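Drutwood "Hamel" LP: first pressing vs. the reissue

ostinato_b
Posted 8/16/19

Has anyone compared the two cuts of Hamel by Drutwood? I have the first pressing (400 copies on Ostau, hand-stamped labels) and picked up the Ceditz reissue last week. The reissue is louder by about 2 dB on my setup and the bass on side B is noticeably narrower. I matched levels before comparing. Same cartridge, same tracking force.

wbawa
Wumpini Bawa here, I did the transfers for a radio show that played both. The low end on the reissue is summed to mono below a certain point. Standard practice for a long side. The first pressing leaves it alone, and that is why the kick drifts left on "Gravel Count."

flatwound
Disagree that it's standard. Side B is short enough to cut without summing. I think they worked from the digital master and the limiting was already in it. Look at the snare peaks in any editor. They're flat.

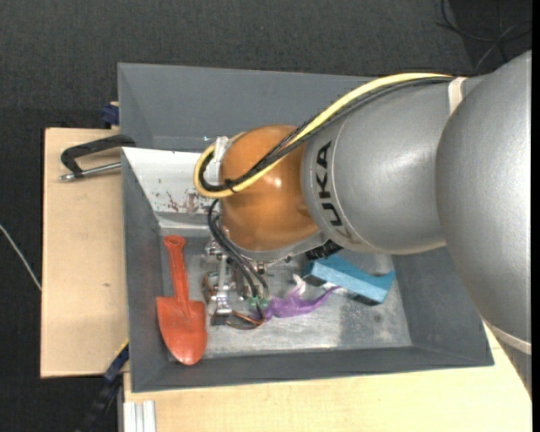

Does the reissue have the long version of "Gravel Count"?

It has the edit. The long version, with the second drum break, is only on the first pressing and the November tour cassette.

ostinato_b
Thanks. I had assumed the cassette was the edit too.

wbawa
flatwound, flat peaks in a recording of a record don't prove much. Your phono stage could be clipping. What gain are you running?

flatwound
Low gain, plenty of headroom. The first pressing peaks higher on the same chain and doesn't flatten. So it isn't the preamp.

wbawa
Fair enough on the limiting. I still hear the summing. Invert one channel, add them, and the bass drops out almost completely on the reissue. On the first pressing it doesn't.

mudguard_900
Both can be true. For what it's worth, my reissue has non-fill on track 6 and a slightly off-center hole on side A. The first pressing is quieter between tracks. I'd keep that one and sell the other.

ostinato_b
Keeping both for now. The reissue has the lyric sheet. I'll run the inversion test on side B and post the files.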